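3. Station Setup and Upkeep

3.1 Layout of the station

All demonstrations used in this paper were recorded at one table, which we call the Cliswood station after the wing of the building it stands in. The station is built around a pair of hand-held grippers of the Dallon type. The operator holds one in each hand and does the task directly, and the opening of the jaws is logged along with the pose of each gripper. A second station in the same building uses the same parts but was not used for any of the results in Section 5.

The table has a light wood-grain top and stands on carpet between two metal rails. Small tape markers on the left and right edges of the top give the reference line for the table frame. The pose of the table is measured against these markers at the start of each session, and the session is not opened until the measured line agrees with the stored one. Earlier in the project we relied on the table staying where it was, and this cost us 89 recordings in which every object pose was shifted by the same small amount.

Both grippers are wired. We tried a wireless link and gave it up when dropped packets left gaps in the jaw signal. The cables run off the near side of the table, toward the operator, with enough slack for the operator to reach the far edge. A cable that is too short pulls on the gripper at full reach, and the pull shows up in the recorded path as a slow drift back toward the body. Operators are asked to reach to all four corners of the top before the first recording and to stop if they feel any pull. 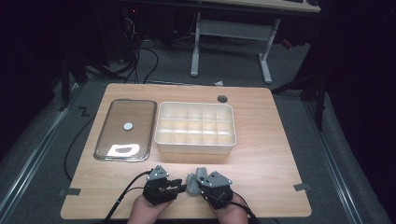

Figure 2. The Cliswood station with both grippers in hand. A glass dish holding a gray disc and an empty compartment tray are on the table.

Objects are placed by the operator from a printed card that gives the start region for each one. The regions are loose on purpose. Fixed positions made the recordings easier to compare but gave policies that failed when an object was moved by a hand's width. Glass and glossy plastic are kept in the object set even though reflections on them change with the position of the operator. We did not add polarizing film or move the lights to remove these reflections, and the lighting was left alone for the whole of the study.

3.2 Checks before a session

The start-up check takes the operator through the parts of the gripper that have given trouble. The mounting plates are tested for play by holding the body and twisting the plate with two fingers. Any play at all means the plate screws are tightened and the gripper is calibrated again. The jaws are then closed fully and opened fully 25 times while the logging program watches the end readings. If the closed reading wanders from its stored value, the zero is reset. If it still wanders after the reset, the gripper is taken out of service and its jaw linkage is inspected.

The two grippers are next brought together with the jaws close to each other over the middle of the table. This gives a short recording in which the distance between the tools is known well enough to catch a gross error in either pose track. It takes less than a minute and has caught more faults than any other check in the list.

3.3 Soft objects and finger pads

Most of the wear at the station comes from the pads. Rigid objects load the pads evenly and leave few marks. Cloth is harder on them — the operator tends to pinch a thin fold, drag it, let go and pinch again, and lint builds up on the gripping faces. A pad with lint on it holds a glass dish poorly, so the order in which tasks are run began to affect the results before we noticed the cause.

We now wipe the pads with a lint-free cloth after every block of 30 recordings, and between any soft task and any rigid one. Pads are replaced in pairs. Replacing one pad alone leaves the jaws closing slightly to one side, and with a thin fabric this is enough to miss the edge.

The sock task was used to set the wiping interval. It asks for both grippers to work on one small object, and the operator often has to bring one tool in close to the other without touching it.

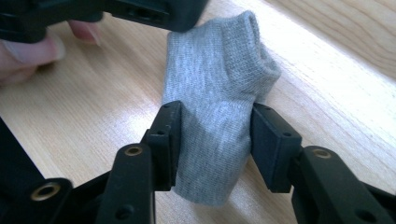 Figure 3. Sock task, seen from the camera on one of the grippers. The second gripper is at the top.

Contact between the two tools is the main source of damage. A light knock does not harm the fingers, but it can shift the camera on its mount, and the shift may not be visible to the eye. Operators mark any recording in which they felt a knock, and the camera check is repeated before the next one. Marked recordings are kept in the raw set and left out of training.

3.4 Repairs during the study

The station produced 2255 usable recordings. Two repairs were made in that time. The first was a worn cable at the point where it enters the gripper body, which showed as short dropouts whenever the wrist was turned outward. The cable was replaced and a strain relief made by the Murakami workshop was fitted to both tools. The second was a loose finger joint, found during the opening and closing test in April. The joint was rebuilt with a new pin and the gripper was calibrated from the start.

Recordings made between the last clean check and the discovery of each fault were reviewed by hand. Those with visible dropouts were removed. The rest were kept, and the repair dates are stored with the data so that others can split the set at those points. The check list, the printed cards and the stored calibration values are included in the Grutedmont release.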